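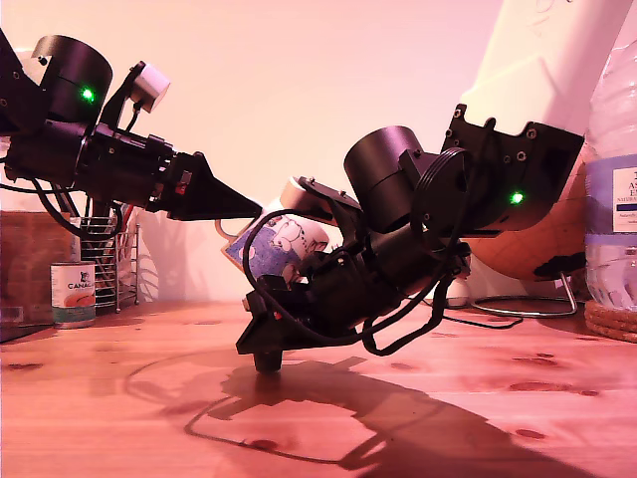

The Year I Tried to Drink Less Coffee

Feb 21, 2026

My doctor didn't tell me to quit. She asked how many cups I had in a day, I gave a number, and she wrote down a bigger one. I felt seen, and then I felt my pulse.

So in May of last year I decided to cut back to two cups. Two seemed reasonable. Two is what people in magazines drink, standing at a window in a sweater. I had been drinking the kind of amount where you stop washing the spoon.

The first week went fine, mainly because I redefined the word cup. There is a vessel in my cabinet, bought at a gas station outside Tilow, that holds most of a pot. I used it twice a day and told everyone how well I was doing. My spouse, who can do math, moved it to the garage.

After that came the headaches. They showed up at ten in the morning and stayed for lunch. I tried tea. I have nothing against tea, but drinking it when you want coffee is like calling a friend and getting his very polite brother. I tried the roasted chicory stuff from Hevutlow, a company whose bag promises "all the ritual, none of the rush." It tasted like a campfire that had been rained on. I finished the bag anyway, because it cost 19 dollars and I was raised a certain way.

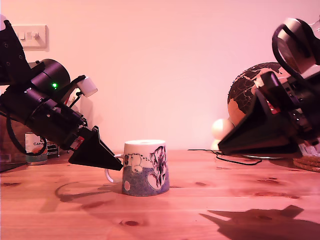 A reader going by Chiu wrote in the last time I complained about this, and said I was making it harder than it needed to be: "Mix decaf into the regular, a spoonful more each week, and don't tell yourself which week it is." I took the first half of that advice. The second half is impossible for a person who keeps the decaf in a jar marked DECAF.

Still, the mixing worked better than anything else. By the end of summer I was down to half and half, and I had stopped snapping at the toaster. I slept. I had forgotten about sleep, the deep kind where you wake up with a sleeve printed on your face. I also found out I'm not really a morning person. I was a coffee person who happened to be awake.

Then my birthday came, and somebody at work gave me a gift card for Stindusier, the roaster downtown with the long line and the short menu. I went in for one small cup. They have a punch card there. I would like to speak to whoever invented the punch card. 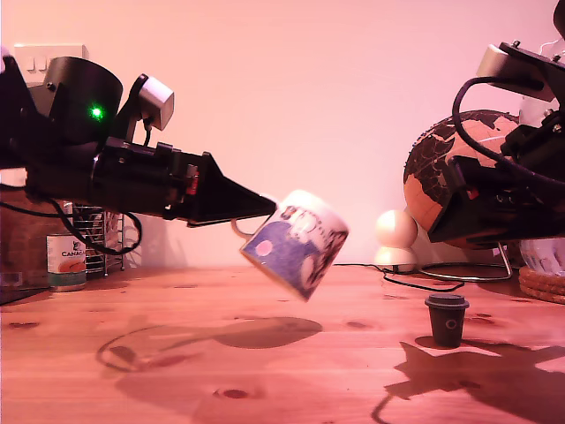 I filled the first card before the leaves were down. The second took longer, and I'd call that progress if I hadn't been out of town for part of it. These days I'm at three cups, sometimes two, and on days with a long meeting I don't keep records.

The headaches are gone, at least. The decaf jar is still on the shelf and I still use it after dinner, when I want something hot to hold while I look for my glasses. The big cup is still in the garage, full of wood screws. I've checked on it a few times.

My next checkup is in the spring. I plan to say two, and she can write down whatever she likes.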